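Please let the old doors stay

March 17, 2020

When I came to live in Samley, the first thing I noticed was how many houses still had their old inner doors. In the town where I grew up they were taken out long ago. People wanted one big room for cooking, eating and sitting, and I understand this wish. I lived in such a room for 19 years and I was often tired in it.

A door is a simple thing. It keeps the warm air where you are sitting, and it lets one person sleep while another is washing the plates. My neighbours paid 1000 pounds to take away a wall and two doors, and in October they bought a heater for the new space. I did not say anything, but I thought about it for a long time.

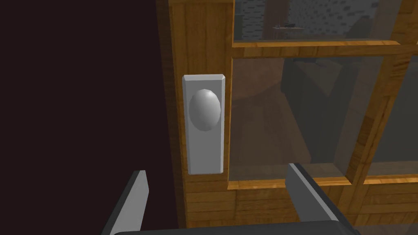
Wood and glass together: a door that closes but still gives light.

I like best the doors with glass in them. You know that somebody is in the next room, but you don't hear every word – this is a good distance for a family. We were 4 at home when the children were small, and I believe a closed door saved us from many quarrels.

There is a shop on the Drondarum road which sells old doors from houses that are being changed. The prices are higher each year, so it seems some people regret what they have thrown away. I went there to look for a handle and stayed the whole morning.

I don't say that every house must be like in the past. Some old rooms are too dark, and for a person in a wheelchair a narrow doorway is a real problem. But if your door only sticks a little, or its paint is ugly, please call a joiner before you call the builder. Mine needed one hour of work, and it closes well now.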